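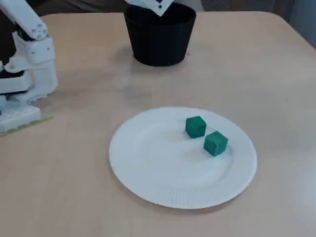

2018-01-13

# Laptop care at the workbench and in the kitchen

Notes for owners of ordinary 15-inch machines, gaming or otherwise. Most faults brought in for repair at Hitley start with blocked vents or a spilt drink, and both can be dealt with at home using cheap tools.

## Clearing the vents

Shut the machine down fully. Sleep mode is not enough. Unplug the charger and, if the battery is removable, take it out.

1. Turn the laptop over on a folded towel.
2. Hold the fan blades still with a cotton bud or a cocktail stick. A fan spun by compressed air can damage its bearing.
3. Blow short bursts through the exhaust side first, then the intake. Keep the can upright, otherwise liquid propellant comes out.
4. Brush the grille with a dry paintbrush. An old toothbrush is too stiff for foam filters.
5. Wait 5 minutes before refitting the battery.

Repeat every three months in a house with pets or carpets, every six otherwise. An idle temperature of 51 °C is acceptable on a gaming laptop in a warm room. If it sits above 80 °C with nothing running, cleaning from outside will not be sufficient and the thermal paste should be checked.

## Cleaning the screen

Use a microfibre cloth, very slightly damp with distilled water. Tap water leaves marks where the local supply is hard. Window cleaner strips the coating on matt panels and should be kept well away. Wipe in one direction, from the hinge outwards, with no more pressure than is needed to move the dust.

For greasy fingerprints, mix equal parts distilled water and white vinegar. Apply it to the cloth, never to the panel.

## Cleaning the keyboard

Tilt the machine to 45 degrees and tap the back lightly. Crumbs under the larger keys can be lifted out with the sticky edge of a paper note. Do not prise off the space bar unless a spare clip is to hand.

Isopropyl alcohol on a cotton bud removes the shine from skin oil. Test it first on a key that is rarely used, as some painted legends dissolve.

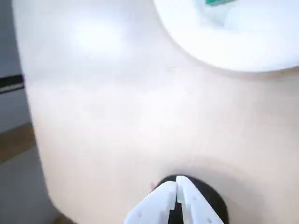
## Spilt drinks

- Hold the power button until the machine goes off. Pull the charger.
- Open the lid as far as it goes and stand the laptop upside down, like a tent, over a towel.
- Do not use a hairdryer. Warm air drives liquid further under the keys.
- Leave it for two days. Rice does nothing useful and the dust gets into the ports.
- Sugary drinks need the keyboard removed and cleaned, even if everything appears to work afterwards.

## Storing a spare machine

Charge the battery to half before putting it away and check it again in February if it was stored before Christmas. Joyce Mwakalinga keeps hers in a Clindero zip sleeve on a bedroom shelf, with the charger in a separate bag so that the plug pins do not press on the lid. A loft is unsuitable in both summer and winter.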